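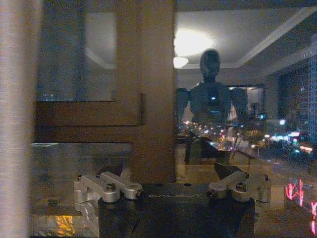 Lettering on everyday products is often chosen by a designer who sits in good light and looks at a large screen. The user meets the same word later, in a kitchen or a hallway, with less light and often without glasses. In our material the most common arrangement was pale text on a dark ground. The name GALBOT in Figure 3 belongs to this group: the capitals are small and light gray, and the surface under them is nearly black. Bright metal stands close to the word on both sides, and we think that such neighbors deserve more attention than they receive in the guidelines we have read. A reader's eye goes first to the brightest part, and the text must compete with it.

We asked readers in three age groups to read short brand names and control labels at arm's length. The light at the table was kept at around 300 lux. In total we collected 978 answers. Wrong readings were most frequent for thin strokes, also when the contrast between letter and ground was high by calculation. This agrees with the earlier observation of Pugh and Maeng, who worked with printed medicine boxes, but it does not agree with El Khatib, who found stroke width to be of little importance. The difference may come from the material. Her labels were on paper, and ours were mostly on coated plastic and painted metal.

Capitals gave fewer errors than lower case when the word was short. For the longer names in our set, such as Bettencourt, this advantage was small and we do not wish to build a recommendation on it. Viten and Endis were read well in both forms.

**Figure 4.** Thin light gray capitals on a matte black surface.

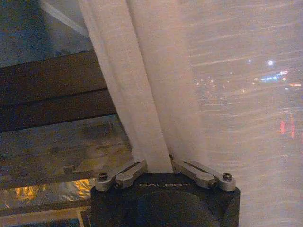 ### 4.2 Effect of letter spacing

Wider spacing helped the oldest group most. Tawfik suggested that the gain would disappear for words of fewer than six letters, but the name Jover was also read with fewer errors after we opened the spacing. We did not test spacing and stroke width together, so their joint effect remains unknown to us.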